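# Tinside Club Results - README

Match records for the Tinside cricket and swimming sections 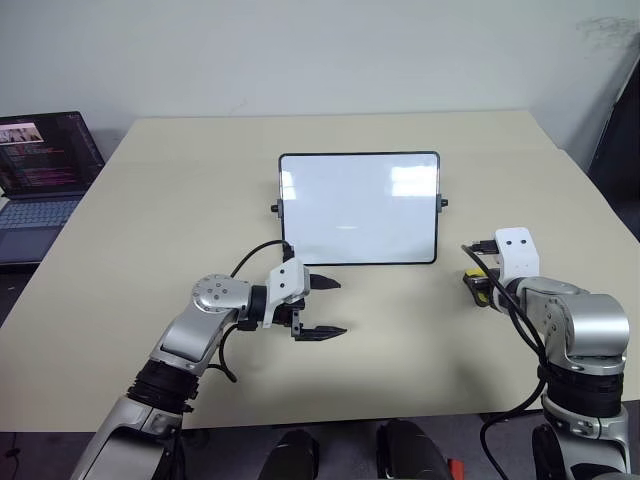
Lakshmi Salian
Records secretary, Tinside Sports Club

Print this page | E-mail this page

Search this site: Enter keywords Go

## What you'll find in this folder

Welcome, and thank you for taking an interest in our old scores! This folder holds the results of 275 matches played by the Tinside cricket elevens, along with a smaller set of swimming gala results that Binta Dauda typed up over one long winter (she has asked me to say that any spelling mistakes in the relay teams are hers, though I have found very few). The cricket goes back further than the swimming does, and it is in better shape, mostly thanks to the scorers of the time having such lovely clear handwriting.

There are three files:

- `cricket_matches.csv` - one row per match
- `cricket_batting.csv` - one row per innings by each batter
- `swim_galas.csv` - one row per race, with the heats left out

## The cricket columns

`season` is the year in which the season began, so a game played after New Year still belongs to the season before it. I know this trips people up. It tripped me up too, and I made the rule.

`opponent` is the name the other club uses today. Todard played under two other names before they settled on the present one, and the old scorebooks use all three, sometimes on the same page. I have put them all under Todard and kept the scorebook's own version in `opponent_as_written`.

`result` is from our side: W, L, T, D or A for abandoned. If rain came before a ball was bowled we left the match out altogether, which took 26 fixtures off the list.

`top_score` gives the highest individual score for Tinside. The best in the whole set is 160, made by Rimantas Uibo against Didenko on a ground with one very short boundary. He would like it known that most of his runs went to the long side.

## The swimming columns

Times are in seconds, to one decimal place for the hand-timed galas and two for the later ones. Please don't compare them too closely. Distances are in yards until the pool was rebuilt and in meters after that, and the `unit` column tells you which. The 200 freestyle is the only race held at every gala, so if you want to follow one event all the way through, that is the one to pick.

Jurgita Lukoševičius checked the junior races against the printed programs and found several swimmers entered in the wrong age group. Those are fixed. The open races have only been checked once, by me, in the evenings.

## Things we know are missing

The second eleven's book for two seasons has never come to light. The Clusus Cup finals are in, but the early rounds are patchy, and in one case all we have is the name of the winner. Wicketkeepers' catches were not marked separately in the older books, so they are lumped in with everyone else's.

Juniors' first names are cut down to an initial in all three files. Please leave them that way if you pass the data along.

## Using the files

You are free to use any of this for club histories, school projects or settling arguments. A line crediting the Tinside scorers would be very kind. The files are plain text and open in any spreadsheet program - if the accents in people's names come out as gibberish, choose UTF-8 when you import.

Corrections are always welcome. Send me the season, the opponent and, if you can manage it, a copy of the page you are working from. Ingeborg Trummer keeps the paper scorebooks and is happy to look things up, though she does ask for a little patience during November, when the new fixture list is being put together.

Print this page | E-mail this page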